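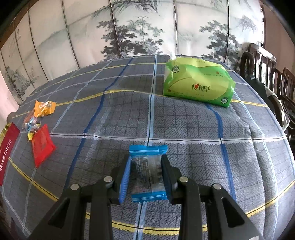 Crinkly at both ends, with a little window in the middle so you can peek at the snack.

Why Do Snack Packets Have Zigzag Edges?
(and other things I wondered with my mouth full)

Okay, quick question before we start. Have you got a wrapped snack anywhere near you? A cookie, a cracker, a piece of candy? Go and get it. Don't open it yet! I know, I know, that's mean. But you're going to look at it first, the way a detective would.

I got interested in wrappers when I was nine, on a very long bus ride to Skilport with one packet of crackers and nothing to read except the packet. By the time we got there I had a whole list of questions. Why are the ends ridged? Who cuts the tiny teeth? Why is some plastic see-through and some of it shiny? It took me years to find all the answers (I'm a slow detective), so here they are in one go.

The crinkly part

Run your fingernail across the end of your packet. Feel the little ridges? That flat, bumpy strip is called a crimp, and it's what keeps the packet shut.

Most people guess there's glue in there, and on some wrappers there is. On lots of snack packets, though, the two sides of plastic are melted together. The inside of the plastic is made from a kind that goes soft and sticky when it gets hot. Two warm metal bars with grooves in them squeeze the plastic from both sides, and when it cools the two layers have turned into one. The grooves leave the ridges behind, like a waffle iron leaves squares on a waffle.

You could seal a packet with smooth bars too, and some packets are done that way. Ridges help press the layers tightly together, and they make the end a bit stiffer, so it doesn't flop around while you're trying to get hold of it.

The zigzag

Now look at the very edge, past the ridges. On a lot of packets it goes up and down, up and down, like shark teeth.

Packets don't start life as packets. They start as one enormously long roll of printed plastic. A machine folds the plastic into a tube, drops in the snack, seals the end, and then a blade chops one packet away from the next one in line. If the blade has teeth, the edge has teeth. One cut makes the top of one packet and the bottom of its neighbor, so somewhere out there is a packet whose zigzag would fit yours exactly, like a jigsaw piece. I love that.

The teeth do a second job as well. Try tearing a piece of paper in the middle of a smooth edge, then snip a tiny V into the edge and tear from there. Much easier! When you pull, all your pulling gets squashed into the point of the V, and the tear starts right there. Every dip in the zigzag is a tiny head start for your fingers.

How fast does it go?

My friend Charmaine Engelbrecht used to work on the packing line at a bakery called Rernisley, and I once asked her how many packets the machine made. She said the old one did 60 in a minute. That's one every second! Try clapping once a second and pretending each clap is a cookie, folded in, sealed and chopped. I got to 28 and lost count, and my hands hurt.

She also said the most boring job on the line was squeezing packets to check for leaks, and that she liked it.

Windows and mirrors

Some packets have a clear part so you can see what you're getting. It's usually the same sheet of plastic all over. The colors are printed on in ink, and the window is just the place where they didn't print anything. If your packet has one, look closely at where the color stops.

Other packets are silvery on the inside. That shine is often real metal, aluminum, in a layer so thin it's hard to even imagine (way thinner than the foil in your kitchen drawer). The metal keeps light out and helps block air too, and both of those matter a lot to a cracker. I'll tell you why in a second. 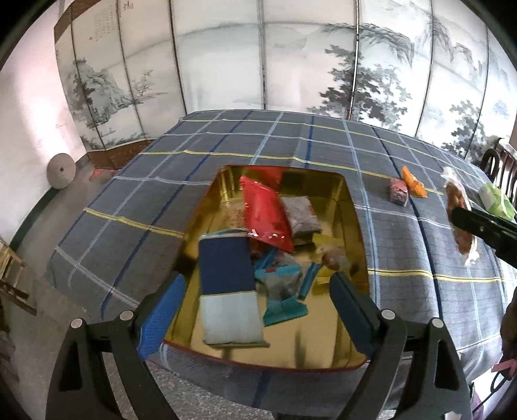 Put a whole mix of wrappers together and you start noticing how different they are. Square ones, long skinny ones, some with one solid color all over, some with a clear middle. Pick any two and ask yourself what each one is trying to protect. A crumbly cookie has different problems from a hard candy!

What's a wrapper fighting?

Air, mostly. Air and what's floating in it.

There's water in the air all around you, even on a sunny day, only it's in bits too small to see. Crunchy food is very dry, so it soaks up that water and goes bendy and sad. That's a soggy cracker. Bread and soft cake usually have the opposite trouble. They have lots of water inside, and they lose it to the air and get hard.

Then there's oxygen, the part of air that we need to breathe. It's wonderful for us and pretty bad for snacks. It joins up with the oils in food and makes them taste like old crayons. Light speeds this up, so that's what the shiny layer is for.

And wrappers fight squashing, too. You know how a bag of chips is puffed up like a pillow? The gas in there works as a cushion. Often it's nitrogen, which makes up most of the ordinary air you're breathing right now, and which leaves the oils alone.

Try it yourself

You need:
Two crackers, the same kind
A plate
A small jar or tub with a tight lid
A clock

Put one cracker on the plate and one in the jar, and close the lid. Set the plate somewhere a bit damp. My favorite place is the bathroom, on a shelf, while somebody takes a hot shower. (Tell them first. My cousin Fatima Jacobs ate my experiment. Twice.)

After 20 minutes, snap a little corner off each one and listen. Do they sound the same? Put them back, wait until 40 minutes have gone by, and snap again. Write down what you hear. "Snap" and "crack" and "bleh" are all perfectly good science words as long as you use the same ones each time.

If both still sound crunchy, leave them overnight and check in the morning. Some crackers are tough customers.

Questions kids have sent me

Can I eat the little pouch that says DO NOT EAT?

No! Leave it alone and give it to a grown-up. It usually holds tiny beads that soak up water so the food doesn't have to, or iron powder that grabs oxygen. It isn't food, and it can choke small kids and pets.

Why do candy wrappers have twisty ends?

A twist is the oldest trick going. No heat, no glue, just a turn at each end. It isn't very airtight, but hard candy is so full of sugar that it keeps for a long time anyway. It does get sticky in damp weather, though.

Why is the wrapper so LOUD?

Stiff plastic doesn't bend smoothly. It buckles, which means it pops suddenly from one shape to another, and every pop is a click. Opening it slowly doesn't help much either. You get the same clicks, spread out, so now everybody in the movie theater gets to hear them for longer.

Can I recycle it?

Often you can't, and this is the part I like least. Many wrappers are several different layers stuck together, and they're very hard to pull apart again. Some towns have special collections, so ask what happens in yours. Meanwhile, save a few clean ones. Flattened out, they make good bookmarks, and the zigzag end looks great sticking out of the top of a page.

All right, you can open your snack now. Start from one of the dips in the zigzag and see how straight a tear you can get. My best one went all the way across without wobbling, and I still have the wrapper.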